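Kairys chores set, README

Can a machine do the housework yet? We kept 1000 clips of one trying, and the short version is no – though it gets very close to the switch or outlet plates.
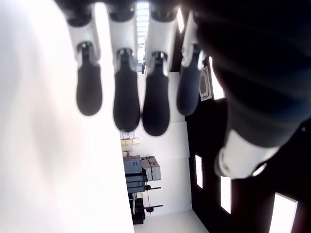
Wrist view: four fingers, with the thumb at right.

Clips are sorted by chore, six in all. "Done" means Liis Vaher would not do it over. Folding has no clips marked done. Send label fixes to Haziq Sembiring, who still irons his own shirts.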